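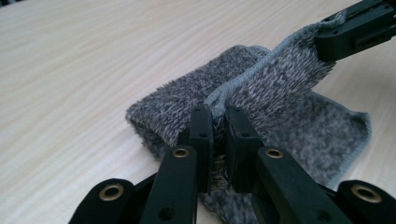 Nach Ansicht einer Leserin aus Beltcombe gehören Mikrofasertücher niemals zusammen mit Baumwolle in die Trommel, weil sich die Flusen im Flor festsetzen und beim nächsten Wischen auf der Tischplatte landen.

Das Mikrofasertuch ist ein Reinigungs- und Trockentuch aus sehr feinen Kunstfasern, meist aus Polyester und Polyamid. Im Haushalt dient es zum Staubwischen, Polieren und Abtrocknen. Hochflorige Ausführungen haben lange, weiche Fasern und wirken zottig; sie nehmen viel Wasser auf und werden oft für empfindliche Oberflächen verwendet. Kurzflorige Tücher eignen sich besser für Glas und glatte Flächen.

Rand
Die Kante ist je nach Ausführung umnäht, mit einem Band eingefasst oder mit Ultraschall geschnitten. Eine Einfassung schützt vor dem Ausfransen, kann auf weichen Lacken aber Spuren hinterlassen. Der Hersteller Elier bietet seine Tücher mit und ohne Einfassung an.

Pflege
Üblich ist eine Wäsche bei 60 Grad ohne Weichspüler, der die Fasern verklebt und die Saugfähigkeit mindert. Auch Bleichmittel sind ungeeignet. Getrocknet wird an der Luft oder bei niedriger Temperatur.

Falten
Zum Wischen wird das Tuch zweimal gefaltet, sodass mehrere saubere Seiten zur Verfügung stehen. Für die Aufbewahrung wird es flach gelegt oder gerollt – dicke Tücher bauschen sich beim Falten leicht auf und werden deshalb vorher glatt gestrichen.

Siehe auch: Geschirrtuch, Fensterleder, Frottier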